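Clindia bronze towel bar: three stars out of five
Reviewed by Ruan Masilela, September 16, 2020

I don't trust the words "oil-rubbed bronze" on a product page. Too often it means brown paint that comes off on the first dish towel. The Clindia bar has been up in our kitchen since April, and I'm still making up my mind.

The box promises "an heirloom finish." Well, the collar has thin copper-colored bands at its rims, and the bronze there looks worn to a reddish sheen. Ruoxi Cao, who shares the kitchen and paid half, calls that character. I call it something I'd like explained before I spend money. The dark part of the rod I have no quarrel with. 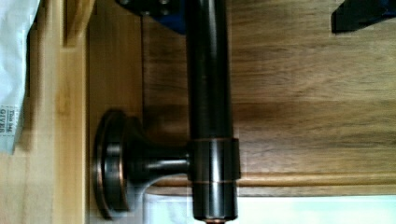 The bracket, then the counter with the wooden tray and the speckled canister. 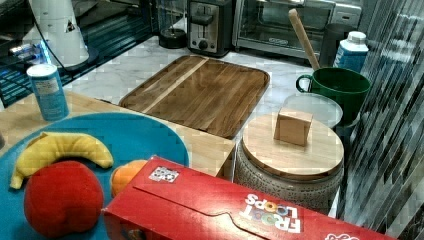
Fitting it took me nearly 3 hours, and the instruction sheet was no help. The wall anchors were soft, so I threw them out and bought better ones at the hardware store in Beltomgate. Check your screw lengths too if you're going into wood.

Does it hold a towel? Yes. Would a plain steel bar at half the price hold a towel? Also yes. The seller claims 532 happy customers, and I'd like to hear from them after a second winter. I won't be ordering the matching hooks.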